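Warnel Swap & Sort List – archive
8/31/20
Posted by: the Bevier end of the list

Re: bathroom counter / vanity organizers – do they work or just move the mess

Replying fast between loads of laundry so forgive the typos. Quoting the bit I'm answering:

> I have one of those little white desktop organizers on the vanity and it is
> already a disaster. Tall stuff falls over, short stuff vanishes, drawers are
> full of hair ties and old samples. And I have all these dropper bottles – face
> oil, the vitamin one, something for cuticles – and at least one leaks. What
> goes where? Do you toss the old ones? I moved to the Carnegie building and
> the counter is tiny, so it has to be this thing or nothing.

OK. Same setup in my place, same tiny counter. Did mine over again this month and it has held up so far. In order:

1. Take everything out. All of it, drawers too. Put it on a table, not the bed – oil on a bedspread is forever. Wipe the inside of the organizer with a damp cloth and a drop of dish soap. Corners collect powder. Leave it open to dry while you sort.

2. Sort by height first, and by use after that. I used to do it by use and nothing fit. Tall in the open compartments, flat and small in the drawers. If you have to lay a bottle on its side it belongs somewhere else.

3. Dropper bottles get their own turn. Go one at a time. Wipe the glass, wipe the threads, look down inside the neck for crust. Hold the bottle low down with one hand and turn the cap by the collar with the other. Don't grab the rubber bulb and twist, you squeeze product up into it and then it drips down the side later. I bet thats your leak.

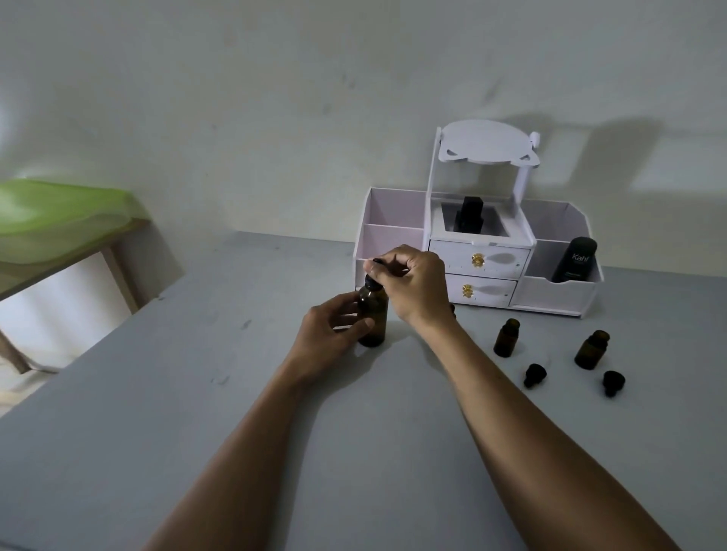 4. Caps back on straight. Sounds dumb but a dropper will go on crooked and feel tight. Back it off, set it level, turn again. Then stand the bottle on a paper towel for 15 minutes. A ring on the towel means that one is a leaker – new cap, or use it up first and keep it in a little dish.

5. Old stuff. If it smells like crayons, it's gone. No date and you can't remember buying it, gone. I threw out four. One was a Litora sample I had moved through two apartments and never opened.

6. Drawers. Two of them on mine, so top is every day (tweezers, clips, lip balm) and bottom is everything else small. A cut down tea box makes a fine divider. Don't fill to the top or it catches on the frame when you pull the knob and the whole unit slides at you.

7. Put back the daily things only. Backups live in the hall closet in a shoebox. This is the step I skip and then regret.

On the dark glass question from last week – yes, keep the oils in it. Light is bad for some of them. I decanted one into a clear bottle because it looked nice and it went off way sooner then the other. Keep them off the windowsill too.

Also somebody asked about rinsing out empties to reuse. Hot soapy water, droppers taken apart if they come apart, and let them air dry completely, longer than you think. The glass part holds water up by the bulb. I wouldn't reuse the rubber from anything strong smelling, peppermint especially. It never leaves.

If anyone at the Bevier end wants small empty bottles I have a bag of them, clean, on the shelf by the mailboxes. Take what you want. No lids for the two biggest.

Got to run, dryer

---
Comments (from the web archive)

the bulb thing!! I have been twisting mine by the rubber for years. Explains the sticky drawer

Do the tea box dividers hold up if they get wet? Mine went soft in a week – I line them with packing tape now, works ok.

Took three bottles off the shelf, thank you. Left some jar lids in case they fit the big ones.

Crayon smell is exactly right. Just tossed a hand cream.

---
Warnel Swap & Sort List | Contact the list owner | Copyright list members, please ask before reposting | Back to top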